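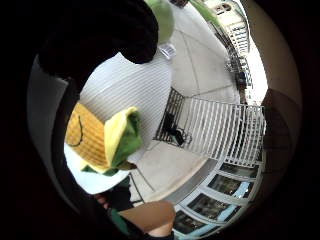

Figure 2. Plush corn cob with smiling face and fabric husk.

Section 2. Surface Washing of Plush Articles

This section applies to the Bevus garment and fabric steamer when fitted with the Flilex soft brush. It covers stuffed toys, cushions and similar filled articles. Garments are covered in the section that follows.

Before You Begin

Read the care label. Articles marked "do not steam" must not be treated with this appliance. Remove batteries and sound units where fitted.

CAUTION: Steam leaves the nozzle at high temperature. Keep hands and face clear of the outlet. Do not allow children to operate the appliance.

Procedure

1. Fill the tank to the MAX line with clean tap water and close the cap firmly.
2. Attach the soft brush. It locks with a click.
3. Set the dial to LOW and wait until the green light stays on.
4. Test a hidden area first, such as a seam or the underside of a leaf or collar.
5. Pass the brush lightly over the fabric, following the stitching. Do not hold it in one place.
6. Lift folded parts and treat the inner side separately.
7. Blot with a dry cloth and leave the article to air until fully dry.

Note: Printed or glued features may loosen under steam. Stitched features may be brushed gently.

Note: If the red light flashes, code 122 has been recorded. Switch off, unplug and allow the unit to cool before refilling.

Replacement brushes are available from Vasiliauskas service desks. Revised June 2019.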